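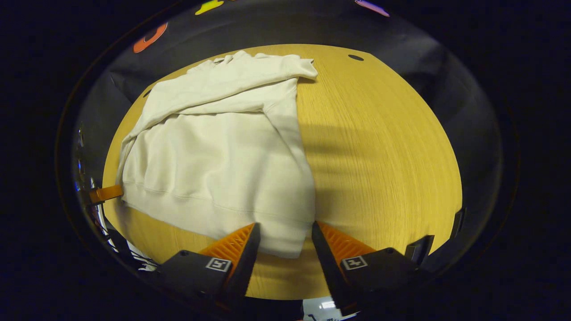 Guvik gripper kit for laundry folding, worth it?

urnthorpe82
Picked up the Guvik hand-held kit in July and I'm kind of in love with it?? Sweatshirts are my main thing right now. The ridged pads grab fleece great, way better than the smooth ones on my old Kuken. Anyone else doing clothes with it?

lintroller
Fleece is the easy one lol. Try a thin T-shirt and report back. I went through 27 tries on one and sent the kit back.

urnthorpe82
Ouch. Were you pinching at the hem or the sleeve? I start with the hem every time.

lintroller
Sleeve. Didn't matter, the fingers kept picking up two layers.

mo_bench
Gotta disagree with lint, mine does tees fine if you come in low and slow. My gripe is support, I wrote them Monday and got a form letter. Are spare pads still sold in packs of 4?

urnthorpe82
Yep, packs of 4. I just ordered one.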